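Can a machine do the dishes yet?

My sister-in-law Ye-rin Lim asked me when she could buy a robot that clears the table and heats up the leftovers. She has a household of six and wasn't joking. I told her to keep her sponge.

I have worked on kitchen chores at Rodis for 2 years, and my view is that the arms are good enough and have been for a while. What they lack is practice. A child sees thousands of meals put away before anyone hands her a plate. Our first model learned from 355 runs and could manage one cup, on one shelf, with the blinds down.

So now people do the chore with the gripper in hand, and the model learns from that. Jairo Villca wants 2,000 runs per chore before we test anything. I think he is low. Gyu-bin Yeom thinks 400 would do if we changed kitchens more often – that argument has been going on since April. 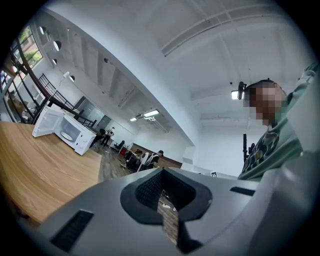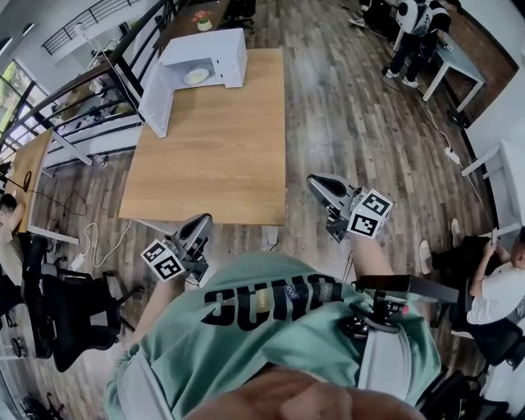 The chore I would judge any company by is reheating a plate of food. It sounds like one job and it is a string of small ones, and most demos I have seen skip half of them. Someone opens the door before the clip starts. A round plate is hard enough for two gray fingers to hold level, and the door has to be wide open first, as it is on that white microwave, or the plate hits it on the way in. Then there is soup.

I would not pay for a machine that needs me to open the door for it. Ask me again when one can do it in Ye-rin's kitchen, with the kids home.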